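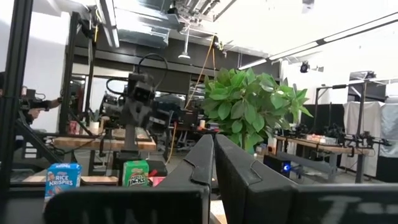
Visit > Grosgate Theatre > Dance season > FAQ

Tickets Programme Access Contact

Last updated 7th October

How long is the performance?
The double bill runs for 111 minutes, including one interval. Flallari is danced first, Ông second.

Who are the choreographers?
Flallari is by Grigore Olteanu. Ông is by Shufen Tan and was first staged in February.

Is the music live?
Flallari uses a live quintet. Ông uses a recorded score played through the house system.

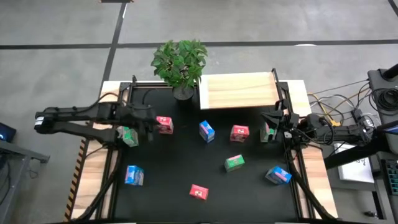

Two black arms over a black tabletop, with a red box and a green box.

How many seats are there?
The auditorium holds 806. The front row is removed when the pit is in use.

Can latecomers be admitted?
Only at the interval, or between the second and third sections of Flallari. Ông has no break.

Is there an age limit?
Children under five are not admitted. Ông contains strobe lighting and is advised for ages 14 and over.

Where is the view of the feet best?
From the centre of the circle. The stage has a shallow rake, and footwork is partly hidden from the first rows of the stalls.

Can I exchange tickets?
Yes, up to 5 days before the performance, through your Biltix account. Tickets bought at the box office must be exchanged there.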